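News > Community > Reuse and Recycling

October 13, 2025
By Jovita Huerta
4 min read

Bastwood clothes exchange to move into former shoe shop

A free clothes exchange that has run out of a church hall in Bastwood since June is to get its own premises on Siliņa Street, after the town council agreed a two-year lease on the former shoe shop next to the post office.

The exchange lets people bring in clothes they no longer want and take home the same number of items. No money changes hands. Those who have nothing to bring can still take up to five pieces a month, and school uniform does not count towards the limit.

Darius Urbonaitė, who set up the exchange, said the hall had become too small within weeks of opening. Everything had to be packed into boxes at the end of each session and put out again at the start of the next.

"We were losing an hour at each end just moving boxes," he said. "People would queue in the rain while we were still finding the children's sizes. With a shop we can leave things hanging up and open the door on time."

The exchange took in 3065 items over the summer, of which over 1000 were children's clothes. Coats and school shoes go fastest. Summer tops and party dresses tend to stay longest, and anything left after three months is passed on to Dulora, a textile sorting firm on the Trimell road, which sells it on or shreds it for padding.
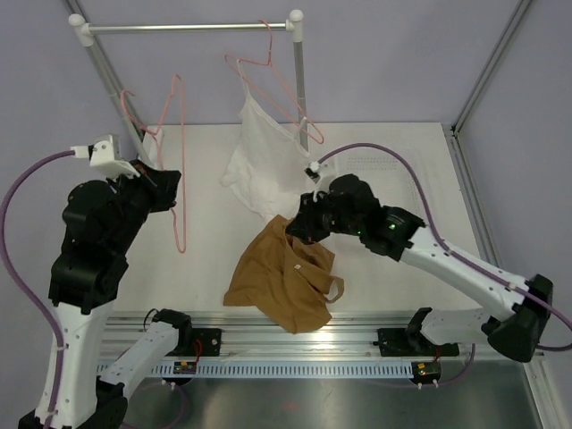 The new premises will open three mornings a week to begin with, plus one evening for people who work during the day. There will be two changing cubicles, which the hall did not have, and a mending table at the back where visitors can sew on a button or take up a hem. A sewing machine has been promised by a resident of Trimell.

Clothes should be washed before they are brought in. The exchange will not accept underwear, swimwear, pillows or duvets. Bedding and curtains can still be taken to the collection point at the Trimell recycling centre.

The council will charge a reduced rent of 282 a month, to be reviewed after the first year. Heating and electricity will be paid for by the exchange, which has so far relied on a donation box and a small grant.

Two neighbouring businesses wrote to the council about the plan. One supported it and the other asked for limits on deliveries, saying that bags left on the pavement overnight would block the shared doorway. The lease now states that donations may only be handed over during opening hours, and a sign to that effect will go in the window.

Mr Urbonaitė said he understood the concern. "We had bags left at the hall as well, and half of it got soaked and had to be thrown away. Please bring it when we are there."

The shop needs a new floor at the rear and some work on the wiring before it can open. Until then the exchange will carry on at the church hall at its usual times.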